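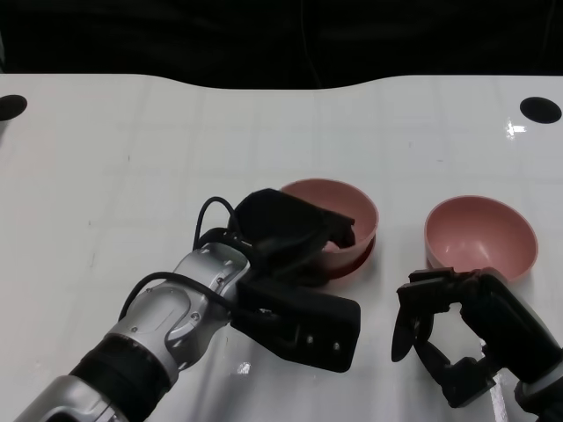

Foro > Electrónica y baile > Lanzamientos

Tema: Jibrin, doble vinilo en Skostgate, ¿lo pilláis o pasáis?

surco_sucio
Publicado: 2019-08-01
Bueno, pues ya está en preventa. Doble doce pulgadas, 28 euros más gastos, sale en noviembre. He escuchado los clips unas cinco veces y sigo sin decidirme... La cara A me parece una barbaridad, ese bombo medio roto con la línea ácida que no se resuelve nunca, pero la C y la D son ambient del que te pone a mirar el móvil. ¿Alguien lo tiene claro?

nevera303
¡Yo lo tengo clarísimo! Comprado a los diez minutos de salir. Lo vi en Bovholm el año pasado (sala pequeña, humo hasta las cejas) y cerró con el tema que ahora es la B2, o una versión muy parecida. Se me puso la piel de gallina. Y el ambient a mí me gusta, qué le voy a hacer.

platoflojo
Pues yo paso. 28 pavos por cuatro temas de pista y dos caras de relleno me parece un robo. Con un maxi iba sobrado. Skostgate lleva un par de años estirando todo a doble y luego los discos se quedan en la estantería. Además el anterior me llegó alabeado y tardaron 30 días en contestarme un correo.

nevera303
Hombre, relleno... La D entera es una sola pieza y tiene más trabajo que muchos discos enteros de electro que ponéis aquí por las nubes. Lo del alabeo es mala suerte, a mí me han llegado todos planos.

surco_sucio
Lo del prensado me preocupa más que el precio, la verdad. ¿Alguien sabe si el máster lo han vuelto a hacer en Stundia? Lo que sale de allí suele sonar con los graves muy recogidos y aguanta bien en un equipo gordo.

cajaderitmos_k
Sí, Stundia otra vez, lo pone en la ficha de la preventa abajo del todo. A mí el sonido de Stundia me resulta un poco seco, que conste. En el de hace dos años los platos me cansaban.

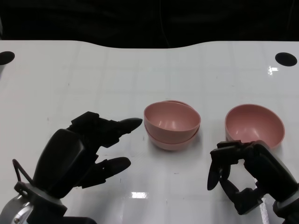
Yo lo que hago con los dobles es escucharlos en dos noches, una por disco, y así no se me atragantan. Con este creo que se gana mucho, porque el primero y el segundo casi no tienen que ver entre sí. El problema es que van encajados uno dentro del otro como esos dos cuencos rosas, hablas de uno y te llevas el otro puesto. Si vendieran el primero suelto por 15 lo compraba ahora mismo.

platoflojo
Eso es justo lo que digo yo. Por separado, firmo.

nevera303
Por separado pierde la gracia, el final de la B se queda colgando y la C lo recoge en el mismo tono. Ponedlo seguido, son 55 minutos, no os va a pasar nada :)

surco_sucio
Vale, me habéis liado más. Creo que espero a oírlo entero en noviembre y, si se agota, pues me quedo con los archivos. Nevera, si me acuerdo te escribo por privado para que me cuentes qué tal ha llegado el tuyo.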